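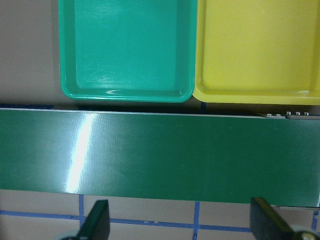

Fig. 1. Wrist view at the start of an episode: two trays, green panel, tape grid.

Week 4 notes: what does a policy learn from the wrist view?

OK, so last time we left off with behavior cloning and the compounding error problem. I promised you a real setup to argue about, so we're using the Skadik sorting task. Mikkel Kragh built the original version, and Yến Trương reran it for us in June with new demonstrations.

The task is simple to say. Pick up a part, drop it in the turquoise tray or the yellow tray depending on its type. The policy gets the wrist image and the joint angles and nothing else – no overhead view, no depth. It was trained on demonstrations from 2 operators, and if you plot their paths (do this, it's in the homework folder!) you can tell the operators apart right away. One swings wide, the other goes nearly straight.

Now look at Fig. 1 again and ask yourself what in there tells the arm where it is. My first guess was the trays, because they're big and bright and they're the goal. Tâm Cao bet on the blue tape. Tape lines cross the surface, they stay put, and they slide through the image in a very regular way as the wrist moves. That's a lovely position signal, and we never meant to hand it to the network.

So we tested it with masking. You take a trained policy, paint over one region of the input with its average color, and measure how far the predicted action moves. We masked the trays, the tape, the green panel and the fingers, one at a time, so 4 conditions, with 16 rollouts for each.

Tâm won the bet. Hiding the tape pushed the predictions off more than hiding the trays did, most of all early in the motion. Close to the drop the trays took over, and I was pretty relieved to see that. The fingers hardly mattered until the grasp. The panel surprised me – it has a strong glare streak on it, and I suspect the policy was reading the glare, but we haven't separated the two, so please don't quote me on it.

One caution from Uyên Bùi, and I agree with her: a flat patch of average color is itself something the network never saw in training. Part of the shift could come from that. Blurring the region is gentler, so try both.

For section: run the masking script on the saved Tessier checkpoint, plot the action shift against time, and bring the plot with you. Read the Trultmont report up to the part on random crops. Birdie Mahmoud has the login details if yours don't work.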